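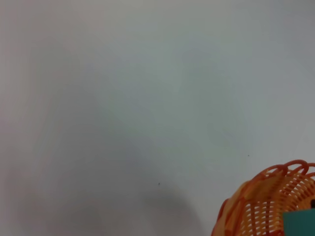
Chapter 5
Schedules, Buffers, and What Readers Will Put Up With

In this chapter
Where the advice about update schedules comes from
What a buffer does, and what it costs
Three ways to plan a long story
Stopping for a while
Exercises

Ask in any forum how to keep readers coming back to a webcomic and you will be told to update on time. You'll be told this by people with large audiences, by people with no audience at all, and by the last three books on the subject, mine included. I taught it as a plain fact for years. I now think it is a guess that got repeated until it sounded like knowledge, and I would like you to start this chapter with the same doubt.

The usual argument runs this way. Popular comics update regularly, so regular updates make a comic popular. You should be able to see the hole. An artist with a large readership has money coming in, mail to answer and a strong reason to sit down and draw. She can drop a shift at her other job. Of course her pages go up on time. The schedule may well have followed the readers instead of the other way around, and most advice columns never stop to ask which came first.

There is a second hole, and it's harder to see. We hear from the comics that lasted. Nearly every comic that quit after a dozen pages had a schedule too. It was posted right there under the banner, often with an exclamation mark, and it's still there on the dead sites if you care to look. A promise that both the winners and the losers made can't explain much of the difference between them.

Take Grutmont, the fantasy serial by Sointu Kauppinen. It ran to 380 pages. For the first chapter she posted whenever a page was done, and then for the middle of the story she kept a strict weekly date, and toward the end she went back to posting whenever. Her fans will tell you that the strict years were the good years. They were also the years with the siege and the lost brother, and the years when two bigger comics linked to her. Which of these brought people in? I don't know. She has said she doesn't know either. I trust that answer more than the confident ones I have been given.
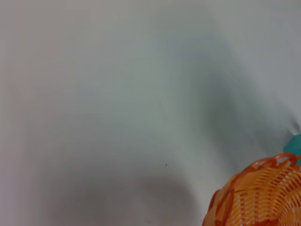
None of this means a schedule is useless. It means you should be clear about what you want it for. A schedule that exists to please readers and a schedule that exists to get you to the drawing table are two different tools, and they fail in different ways. The first fails when readers turn out not to care. The second fails when you start drawing worse pages to meet the date, and start leaving out the hard panels – the crowd, the horse, the hands – in favor of one more talking head against a flat color.

Look at that last one closely when you read other people's work. You can often date the month when an artist took on too much. Backgrounds go first. Then feet. Then the figures begin to stand in a row facing us, cut at the waist, page after page. The updates keep arriving on time all through it.

What a buffer does

A buffer is a stack of finished pages that haven't been posted yet. If you have five, you can be sick for five updates. That much is arithmetic and I have no quarrel with it.

The trouble starts with the idea that bigger is always better. Ifeanyi Danladi built a buffer of 60 pages before he posted the first page of Evley, a quiet story set in a ferry town. By the time page 60 reached readers, he had been drawing for more than two years and his style had moved on. Worse, readers had taken to a minor character, the ticket clerk, who had already been written out on page 41. He could redraw a third of the book or let it stand. He let it stand. I think that was the right choice, but it was a choice he was stuck with before he had any readers to learn from.

A big buffer also hides problems from you. When a page goes up the day after you finish it, a confused comment can send you back to fix the lettering or the order of the balloons while you still remember what you meant. When it goes up fourteen months later, you read the comment, wince a little, and do nothing, knowing that the next thirty pages have the same fault.

So how large should yours be? Most guides give a number. I would be wary of any guide that does, since it can't know how fast you draw, how often you get sick, or whether your story can be changed halfway. Try this instead. Look back over the last six months and find the longest stretch in which you didn't draw at all. Be strict with yourself. A buffer that covers that stretch, with a page or two to spare, will do for a start.

The reader's side of it

Much of what we claim about readers is really about the readers who write in. They are a small and odd group. They're fond of you, or cross with you, and they visit more often than anyone else, so they are the first to notice a late page. The person who reads two years of your story in one sitting and never comes back to say so has no idea you were late in the first place. All your pages look on time in the archive.

I once kept a list of complaints about lateness on a comic of my own, called Varnon, through a gap I am not proud of. It lasted some 788 days. I got angry notes in the first few weeks, then kind ones, then nothing. When the next page finally went up, in March 2021, I expected an empty room. Quite a few of the old names turned up by April. I can't prove anything from this. One comic is one comic, and the people who had left for good did not write to tell me they had left.
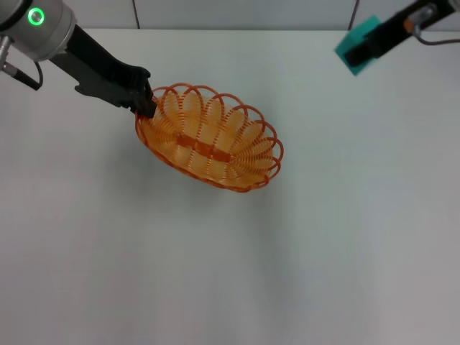

Chrysanthi Politis objects to this whole line of thought. Her view is that a gap that long costs you the readers who would have brought other readers, and that the old names coming back only shows you kept the people you could never have lost. She adds that doubt comes easily to an artist who is late. It's a fair hit. She still can't show me the missing readers, and I can't show her they were never there, so we have left it at that.

Keep her objection in mind as you go through the rest of the chapter. The next section sets out three ways to plan a long story: by the page, by the scene, and by the whole chapter at once. Each has loud supporters. Noemí Meléndez posts by the scene and says her readers prefer it. Ayuba Gyamfi posts single pages and says the same of his. Both are likely to be right, in the narrow sense that the readers who preferred something else have gone elsewhere.

Before you read on

1. Pick a finished webcomic you like. Using the dates in its archive, find the longest gap. Had you noticed it when you read the story?

2. Find a piece of advice about update schedules. What evidence does the writer give? If there is none, write down what would count.

3. Draw one page with no deadline and one page in a single evening. Put them away for a week, then compare the backgrounds.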